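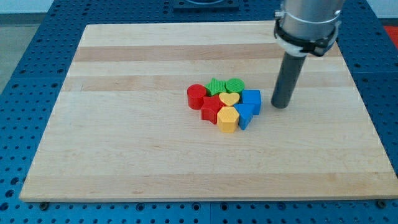 Mechthild Holzer

3.2 Collecting the examples

Figure 2. Eight shape blocks on the wooden board, with the tool lowered beside them.

All examples were gathered on one table in April. The work surface is a wooden board laid on a perforated table, and the arm reaches it from overhead. The end effector is a plain tube with a rounded tip, so the only thing it can do to a block is push it. We used eight plastic blocks in red, green, yellow and blue, two of each color. The two blocks of a color always differ in shape, as with the yellow heart and the yellow hexagon in Figure 2. An instruction that gives only the color is therefore unclear, and we left such instructions out.

Three operators (Thaler, Leitner and Berchtold) drove the arm by hand controller. Each session lasted 15 minutes and was recorded without breaks. The operator was free to move any block at any time, and no goal was set beforehand. Short segments were cut from the recordings later and labeled with a written instruction by a person who had not driven the arm in that session.

Tight groups such as the one in Figure 2 gave the most trouble in labeling. Pushing one block in a group often moves its neighbors, and labelers disagreed on whether to name one block or several. We kept both labels when this happened. We recorded 100 sessions in total and dropped 19 of them because the tool position had not been logged correctly. The dropped sessions were not repeated. Section 3.3 gives the split used for training.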